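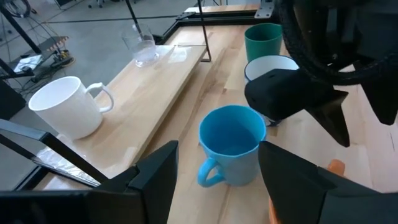
How to sort and store a mixed set of mugs and cups

Most shared kitchens end up with more mugs than shelf. They come from different sets, they have different handles, and a few of them will not stack with anything. The method below was written for the tea point at Stultcombe, but it will do for a kitchen at home as well. Allow 30 minutes.

You will need
A clear table
Two tea towels
Bicarbonate of soda
A shallow tray or clear bin for the lightweight cups
Shelf liner, if your shelves are bare wood or wire

Step 1. Empty the shelf
Take everything down and put it on the table. Do not sort as you go. Wipe the shelf with warm soapy water, dry it and leave the cupboard door open while you do the rest. 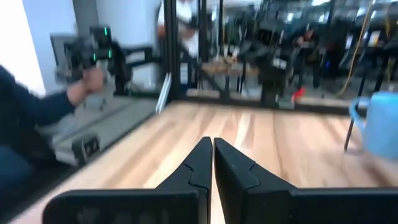 Keep the table itself dry. Water left under a mug will mark an oiled wooden top, and the marks have to be sanded out. If you are working straight from the dishwasher, put a tea towel down first.

Step 2. Check each piece
Run a finger round the rim and round the base. Anything chipped at the rim goes in the bin, wrapped in newspaper. A chip on the foot can be smoothed with 400 grit wet and dry paper, then 800 if it still feels sharp. Wear a mask and keep the paper wet. Look at where the handle joins the body. A hairline crack there means the mug should go, even if it seems sound.

With enamel, look for bare metal along the rim. Small dark spots on the outside can stay.

Step 3. Take off tea stains
Make a paste of bicarbonate and a little water and rub it round the inside with a damp cloth. Rinse well. Do not use a scouring pad on matte glazes, as it leaves grey lines.

Step 4. Line them up by shape
Put mugs with handles together and straight or tapered cups without handles at one end. Forget about colour for now. Set the tall ones beside the squat ones so that you can see which shelf height each will need.

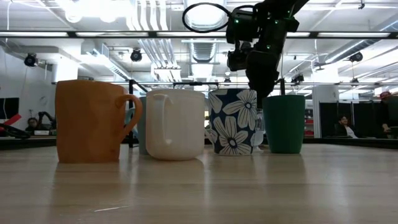
Mugs with handles to the left, the green tumbler at the right-hand end.

Step 5. Put them back
Tall mugs go on the shelf with the most headroom, in a single row, handles all pointing the same way. Squat mugs go below. Stack tumblers no more than three high, and only with others of the same shape. Do not stack ceramic mugs inside each other, because they jam and the glaze chips when you pull them apart.

Clear plastic cups are light and get knocked over. Keep them in a bin of their own on the bottom shelf. 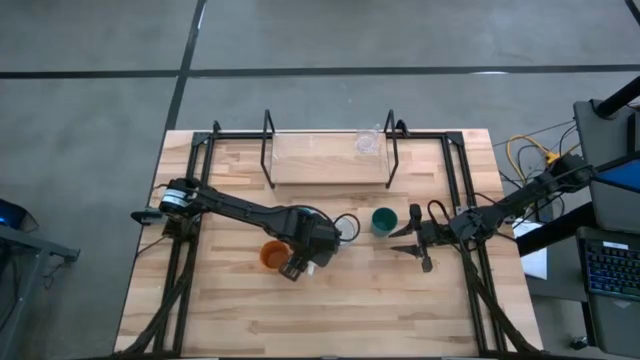
Page last changed: January, by Radka Janevski

Step 6. Deal with the spares
Count the people who use the kitchen and keep one mug for each, plus four. Box up the others and write the contents on the lid. At Stultcombe the box goes under the sink. Karabo Modise has the key to the store cupboard if it is full.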